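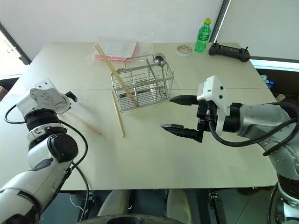 Clatance Two-Arm Bench Cell with Utensil Kit

Search products Enter keyword or part no. Go

Supplier: Trirkia
Category: Bench cells and task kits
Availability: Built to order, ships in 14 working days

Overview

Clatance is a two-arm cell for tabletop handling work. It is sold to labs, training centers and kitchen equipment makers who need to practice or measure the handling of small, thin, everyday objects. The arms reach in over the table from its two near corners, and the operator's side stays open at the front. Both arms carry the same tool plate pattern, so a gripper can be moved from one side to the other with the supplied screws and a hex key.

The Utensil Kit adds the parts needed for loading and unloading a wire utensil basket: chopsticks, soup spoons and the basket itself, plus the task files for the Clatance controller. In the view shown on this page two chopsticks and a spoon are in the basket and two more chopsticks are on the table, one of them under the left arm's mounting plate. The right gripper is open and facing the basket.

Chopsticks are the hard part of the set. A round or tapered stick lying flat gives the fingers very little to close on, and it rolls if one finger lands early. The kit files approach a stick across its length, close slowly until contact, then lift and turn the stick upright for insertion. Spoons are taken by the handle. A spoon already standing bowl-up in the basket is left where it is unless the unload routine is selected.

Gripper

The standard gripper is a two-finger parallel-drive unit made by Adjei and fitted at our works. The gripping pads are ribbed and replaceable. Fingers are narrow at the tip so that they can enter between items standing close together in a basket.

Drive: electric, no air supply required
Force setting: adjustable in software, three presets stored (light, normal, firm)
Default preset for wooden chopsticks: light
Default preset for metal spoons: normal
Cable: runs externally from gripper head back along the arm

Leave slack in the gripper cable where it passes the wrist. A cable tied too tight will pull at the connector when the wrist turns fully, and the controller will report this as a gripper fault. Check the loop by hand with the drives off before the first run and after every tool change.

Table and basket

The cell is used with a plain, light, matte table top. A two-panel top is acceptable if the panels are level with each other. The seam should run across the table, behind or in front of the basket position and clear of the area where loose items are set down. A stick that settles along a seam sits lower than the files expect, and the pick height will need to be taught again for that spot.

The basket is stainless-steel wire with a folding handle and an internal divider. The divider is fixed in the task files as a no-go wall. Customers may use their own basket, provided that it stands upright without support and has an open top. Very light baskets can shift when a stick is pushed against the side wires. Adhesive feet are available (see Accessories) and are recommended for any basket without a divider.

Items kept at the back of the table do not affect the routine as long as they are outside the taught work area. Reflective packaging and clear plastic bags should be kept out of it. They return stray highlights and the vision step may time out.

Light

Diffuse room light is sufficient. Side light from a window can be used, but the exposure should be set with the blinds in the position they will have during the run. Polished spoon bowls are the usual cause of missed detections in strong side light. Turning the table a few degrees is often enough to move the highlight off the bowl. If that fails, use the matte spoon set.

Supplied with the cell

Left and right arm with stands
Controller and power supply
One Adjei two-finger gripper (second gripper optional)
Tool plates, both sides
Stop button on lead
Screws, hex keys, cable ties
Calibration card
Printed setup guide

Supplied with the Utensil Kit

Wire utensil basket with divider
Wooden chopsticks, 30 pairs
Metal soup spoons
Spare gripping pads, 3 sets
Task files on USB stick: load, unload, sort by type

Table not included.

Setup notes

Bolt the stands down before connecting power. Mount the gripper, then route and check its cable. Connect the controller to the arms, release the stop button and run the homing routine at low speed with the table clear. Place the calibration card flat in the center of the table and start calibration from the controller menu. Calibration has to be repeated if either stand is moved, even slightly.

The load routine can be run with one gripper. With a single gripper the free arm is parked to its own side and all picks are made by the other. Sticks lying under the parked arm will be skipped and listed at the end of the run as unreachable. Move them by hand or fit the second gripper, in which case the work area is split down the middle and each arm takes its own half.

Wooden chopsticks wear. Replace any that are bent, split or swollen from washing, and do not mix lengths in one run. Gripping pads should be looked at weekly under daily use and changed when the ribs are no longer sharp to the touch.

Software

The cell ships with Tultement runtime, current release. Task files are plain text and can be edited. Files saved under the earlier release will open but must have their force presets entered again. The sort-by-type file was revised on Wed 28 August to correct a wrong release height for spoons. Kits shipped before that date should be updated from the downloads page.

Accessories and spares

Second Adjei gripper, with cable
Gripping pads, ribbed, set
Adhesive basket feet
Spoon set, matte finish
Chopsticks, wooden, refill pack
Extension lead for stop button

Prices on request. The matte spoon set is out of stock until October. Orders containing it will be split unless the box marked "ship complete" is ticked on the order form.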